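Communiqué de presse
Septembre
Diffusion immédiate

Les éditions Jalmont publient le troisième volume du cycle « Brakitz » de Mehwish Naqvi

Les éditions Jalmont, spécialisées dans les littératures de l'imaginaire et le roman policier, annoncent la parution en septembre de « La Table de Brakitz », troisième volume du cycle de Mehwish Naqvi. L'ouvrage compte 43 chapitres et paraît simultanément en grand format broché et en version numérique. Les deux premiers volumes, « Le Cadastre de Brakitz » et « Les Heures de Brakitz », font l'objet d'un nouveau tirage à la même date.

Le cycle se déroule dans une ville portuaire dont l'administration conserve, pour chaque habitant, un registre des objets qu'il a touchés. Dans « La Table de Brakitz », l'archiviste Unitz est chargé de vérifier l'inventaire d'une maison dont l'occupante a disparu. Le document qu'on lui remet comporte 2 396 entrées. Il en manque 97, toutes relatives à la cuisine.

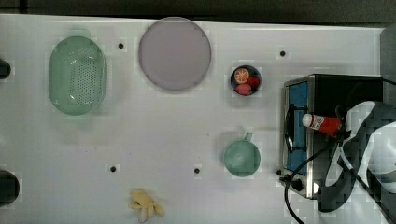
L'intrigue reprend quatre mois après la fin du deuxième volume. Elle peut être lue indépendamment : un résumé de deux pages et un index des personnages figurent en tête d'ouvrage. La narration alterne le rapport d'enquête, rédigé à la première personne par Unitz, et des extraits du registre municipal. Les extraits sont composés dans un caractère distinct et numérotés en marge. Cette numérotation est continue sur l'ensemble du cycle et permet de renvoyer d'un volume à l'autre.

Le texte a été révisé par l'autrice après la remise du manuscrit. Deux chapitres consacrés à la corporation des peseurs ont été déplacés en annexe. Le plan de la ville, déjà présent dans les volumes précédents, a été redessiné pour intégrer le quartier des citernes, et son échelle a été corrigée. 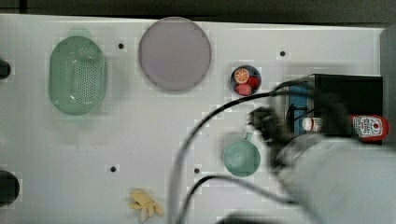

« Le premier livre traitait des lieux, le deuxième du temps. Celui-ci porte sur les choses ordinaires et sur la manière dont une administration les nomme », indique Mehwish Naqvi. « Unitz est un fonctionnaire compétent. Il applique le règlement jusqu'au point où le règlement cesse de fournir une réponse. »

Un tirage de tête de 1 525 exemplaires numérotés, relié toile, est réservé à la librairie indépendante. Il contient une nouvelle inédite, « Le Pont Mughal », située une génération avant les événements du premier volume. La nouvelle ne sera pas reprise dans l'édition courante ni dans la version numérique. Les commandes des libraires sont traitées dans l'ordre de réception et ne peuvent être modifiées après validation.

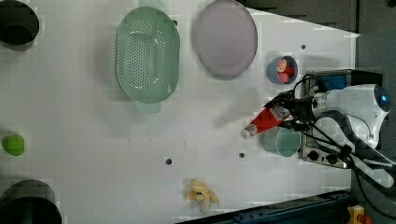
Passoire ovale vert pâle et assiette lavande sur une table blanche.

Un quatrième et dernier volume est en cours d'écriture. Son titre n'est pas arrêté.

À propos de l'autrice
Mehwish Naqvi a exercé le métier de documentaliste avant de se consacrer à l'écriture. Outre le cycle « Brakitz », elle a publié un recueil de nouvelles policières.

À propos des éditions Jalmont
Maison indépendante, Jalmont publie des romans de fantasy, de science-fiction et de mystère, en création originale et en traduction.

Informations pratiques
Les épreuves numériques sont disponibles sur demande auprès du service de presse. Les demandes d'entretien avec l'autrice doivent préciser le support et le délai de bouclage. La reproduction d'extraits est autorisée dans la limite d'une page, avec mention du titre et de l'éditeur.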